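Projects > Larkthorpe House > Bedding and Linen

Last updated: 24/03/2022

Progress Report to the Flaltinari Fund: Bedroom Refit
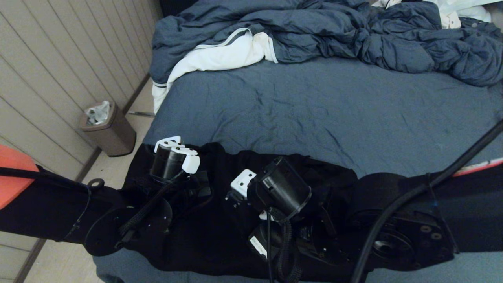
The house team asked that duvets be left at the head of the bed until fitted sheets have been checked, and this has been adopted.

Fitted sheets and duvets have been issued to 90 beds. Spending on linen stands at $2000. Three rooms await mattresses from Wudalell and will be made up in April.

Related items
Laundry Contract: Iyer Wing
Mattress Replacement Schedule
Larkthorpe House Room List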